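Order of service for Mum – how long should the eulogy be?

Posted by Flosteo

I've been asked to speak for my mum and I've written 1,182 words, mostly at the kitchen table in the small hours. The crematorium slot is short and there are 2 hymns as well. Do I cut it or just talk fast? I don't want to leave out her choir years.

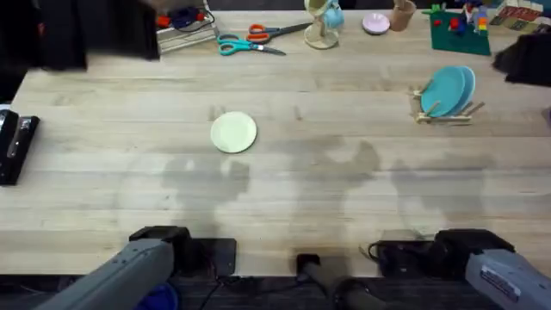
Skundell
Please don't talk fast! I did that for my dad and hardly anyone caught a word. Mine ended up at 652 and that felt plenty. Keep the choir, lose the list of jobs – people who worked with her will know all that anyway. Read it out loud with a timer, and leave room for a wobble, you'll probably have one.

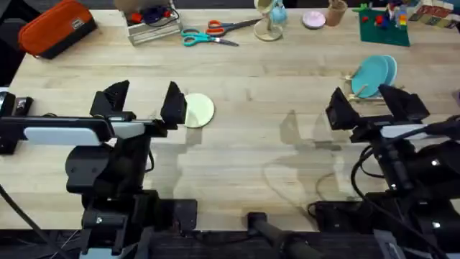
Also print it in big type and give a spare copy to whoever's leading the service (I had to hand mine over halfway through, and I was so glad they could carry on for me). The bits you cut can go in the printed booklet.

Mesura
200 words is enough for anyone. Ask the funeral director.

Flosteo
Thank you both. Down to three pages now and the choir's still in.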